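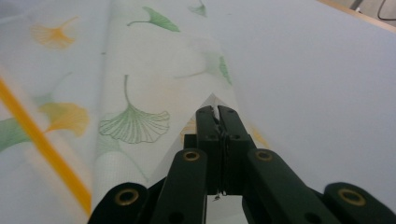

第四章 为什么布会"垂"下来

上一章我们讲纱线，讲得有点苦，我知道。捻度、支数、捻向，一堆名词背下来，手里还是没有一块布。这一章轻松多了！从现在起我们谈的都是能披在身上、挂在窗前、铺在桌上的东西，而我想从一个很多教材放到最后才讲的性质说起：悬垂性。

先讲一件我自己的糗事。刚入行那年十一月，我替一位客人做窗帘，客人叫Tymofii Lytvynenko，开一家小小的旅馆，要求只有一句话："要像水一样。"我兴冲冲地去挑布，挑了一块特别薄的，心想薄嘛，肯定软，软嘛，肯定垂得好看。结果挂上去，那布硬邦邦地支棱着，下摆往外翘，像一条刚浆过的衬裙。Lytvynenko先生站在梯子下面看了半天，很客气地问我："水结冰了？"

那块布是平纹的，纱很细，可是上过很重的浆。我当时根本没去摸它，只看了克重。后来拿回去洗了三遍，浆退掉，它才乖乖垂下来。所以这一章的第一个要点，请拿笔划下来：薄和软是两回事，软和垂又是两回事。三个词在日常说话里混着用没关系，在这门课里要分开。

4.1 三个容易混的词

薄，说的是厚度，用测厚仪一夹就知道。软，说的是弯曲时的抵抗力，专业上叫弯曲刚度，刚度小就软。垂，是布在自己的重量之下往下落、并且形成褶的样子，它同时受重量和刚度的影响，还跟剪切性能有关（剪切我们在4.4节细说，先别急）。

你可以这样想：一根头发很软，但太轻，风一吹就飘；一条铁链每一节都硬，可是节与节之间能活动，又重，所以垂得笔直。布夹在这两者中间。丝绒厚，垂得却很漂亮，因为它够重，底布又不太硬。欧根纱薄得能看见手指，偏偏挺得住形状，做蓬蓬袖全靠它。我第一次把这两块布并排挂给学生看的时候，有人说老师你是不是把标签贴反了。没有贴反！

4.2 用手先量一遍

实验室里测悬垂性，常用的办法是把一块圆形试样放在一个比它小的圆台上，让边缘自由落下，再量它投影的面积。投影越小，垂得越厉害。算出来的比值叫悬垂系数，后面有公式，有例题，该算的一个都跑不掉。

不过在上仪器之前，我希望你们先养成用手的习惯。我的老师Zakhar Symonenko在布市里走一圈，手指头一捻一提，就能把一排布按垂感排好顺序，回去上仪器一测，很少排错。我问他秘诀，他说没有秘诀，就是摸得多。这话当年听得我很泄气，现在我也拿来对你们说，哈哈。

他的手法我学了个大概，分几步：

先捏。用拇指和食指在布的中间捏起一小道褶，感觉指尖夹住的那一点厚度。捏的时候别用力搓，搓会把表面的整理剂搓掉，手感就不准了。

再提。捏住那道褶慢慢往上提，看四周的布怎么跟过来。垂感好的布，褶会一路往下延伸，柔柔地散开；刚度大的布，会在离手不远的地方鼓起来，像个小帐篷。

然后斜着提。换一个方向，沿着和经纱成四十五度的斜向再来一次。你会发现同一块布像换了个脾气，斜着的时候往往听话得多。裁缝说的"斜裁"，利用的就是这个。

最后松手。看褶痕留多久。这一步其实量的是折皱回复，严格说不属于悬垂，但既然手已经在那儿了，顺便记一笔。

做完把结果写在本子上，用你自己的词写，"像小帐篷""像湿纸""像粥皮"都可以。等到上完4.3节的仪器课，再把数据填在旁边，两列对着看。很多同学说这是整本书里最有意思的作业，我倒觉得一半是因为粥皮这个词。

4.3之前的一点闲话：印花会不会影响垂感

每年都有人问，所以干脆放在开头说。会，看怎么印。

活性染料印花，染料跟纤维结合，印完水洗，布的手感变化很小。涂料印花就不一样了，颜料靠黏合剂粘在表面，等于在布上刷了一层很薄的膜，印花面积越大，布越硬。同一块底布，满地大花和零星小花，垂下来能差出一截。我有个做家纺的朋友在Jarkcombe开店，店里有一款叫Wader的棉布，素色的卖得极好，出了个涂料印的大花版，做成窗帘以后退货退得他直挠头。布没变，花型也好看，就是不垂了。后来改成小花、疏排，问题就小多了。

所以看到一块印花布，别光顾着看花（我知道很难），翻过来看看背面。背面颜色透得多不多，有花和没花的地方摸上去一不一样，都是线索。当然这只是线索，薄布不管怎么印，背面都容易看见花，最后还是要靠手和仪器说话。

还有一个小提醒，透光的薄料子最容易骗人。光一照，轻飘飘的，你的眼睛会先入为主地告诉你"它很软"。闭上眼睛再摸一次。我说真的，闭上眼睛，在教室里做不丢脸。

本章你需要准备的东西

布样若干，至少要有一块平纹、一块斜纹、一块缎纹，最好再加一块针织的，对比会很强烈。六厘米宽的硬纸条一条，剪刀，软尺，本子。布样边上用铅笔标好经向，拜托了，每一届都有人剪完才来问我哪边是经向。

读完这一章，你应当能够说清薄、软、垂三者的区别，能用手对几块布作初步排序，并能根据试验数据计算悬垂系数。至于Lytvynenko先生的窗帘，我们会在4.5节再回来，那块布后来又出了一次状况，跟缩水有关。

相关章节与资料
第三章 纱线的捻度与捻向
第五章 缩水与尺寸稳定性
附录二 常用织物组织图
补充阅读：Kravets布样手册使用说明
补充阅读：浆料与退浆入门
练习册：Wesent家纺案例选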